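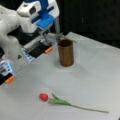 *The robot arm, a brown cup and a red tulip at the Dellunlow Robotics Club.*

**Dellunlow students take on flower arranging, one tulip at a time**

OLTCOMBE, November. The Dellunlow Robotics Club is delighted to invite families, neighbors and anyone who has ever struggled with a bouquet to its open evening at Siliņa Hall, where 23 students will show the project that has kept them happily busy all fall: teaching a robot arm to pick up a tulip and stand it in a cup.

The project is called Grakitum (the name won a very long club vote), and it is a good deal harder than it sounds! A stem is thin, a cup opening is small, and the gripper has only two fingers to work with. Students guide the arm through the motion again and again, saving each try, and they have now collected 91 of them for the program to learn from.

"We started with blocks, and the kids were very polite about the blocks," said club leader Vija Krūmiņa. "Then Margus asked if we could do flowers, and after that I could hardly get them to go home for supper."

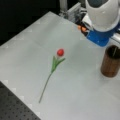
*An artificial tulip on the table, with the gripper empty-handed above.*

Margus Navickas and his teammate Ieva Laur will lead the demonstrations, and visitors are warmly encouraged to lay the flower down wherever they like, at whatever awkward angle they like, and see what the arm makes of it. Valdis Kairys, who looks after the club's younger group, will have a table of simpler things for small hands to try.

Doors open at 6 p.m., admission is free, and there will be soup. Questions about the evening, or about joining the club in the new year, may be left for Edgars Priedītis at the Siliņa Hall front desk.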